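4.3 Setting the finger travel

Carry out this section after the pads have been fitted (4.2). Allow 16 minutes for each tool.

1. Open both fingers fully and check that the pads face each other.
2. Close the fingers slowly on a smooth, round object. Both pads should touch it on opposite sides.

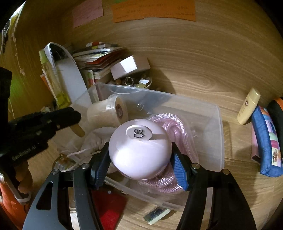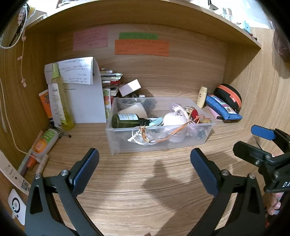
3. If one pad touches first, slacken the stop screw by 2 turns and repeat step 2.
4. Save the closed position in Colness as 100.

Caution: do not force the fingers past the stop.

Note: tools built to the Drerkum drawings before October have no stop screw. Fit the Teninier spacer instead.

Check the setting again after 2,000 closures.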